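From: Syafiqah Khoo
To: ullora-growers list
Date: Sep 16, 2019
Subject: Re: [ullora-growers] Seed garlic order

Sulastri Kwok wrote:
> Could someone confirm the garlic order before I pay the deposit? I have
> 13 plots down for hardneck and 18 for softneck, but two people have
> written to me since then to change. Also, is Panside still doing the
> delivery or do we have to fetch it from Taven ourselves?

Sulastri,

The 18 for softneck is right. Hardneck should be 12, as plot 91 has dropped out. The two changes cancel each other out, so leave those as they are and I will swap the names on the sheet.

Panside will deliver, but only to the lower gate and only before noon. The bill comes to 460 with delivery, same as the quote. They want the deposit this week and the rest when the sacks arrive.

Planting is best left until early November on our side of the hill. The ground by the beck was too wet last year and we lost most of the two end rows - anyone down there should ridge the soil up first or ask for a spare bed at the top.

On storage, please keep the bulbs somewhere dry with air round them, in nets or paper sacks. Don't split them into cloves until the day you plant.

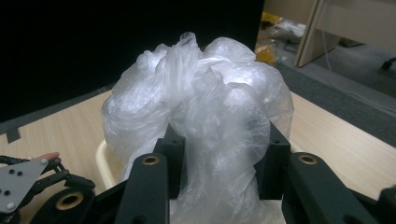
Old compost bags and other clear plastic can go in the bin by the shed, tied up so it doesn't blow about. Pots and trays go to Sinaga as before.

I still need to hear from plots 13 and 18 about the water butts.

Syafiqah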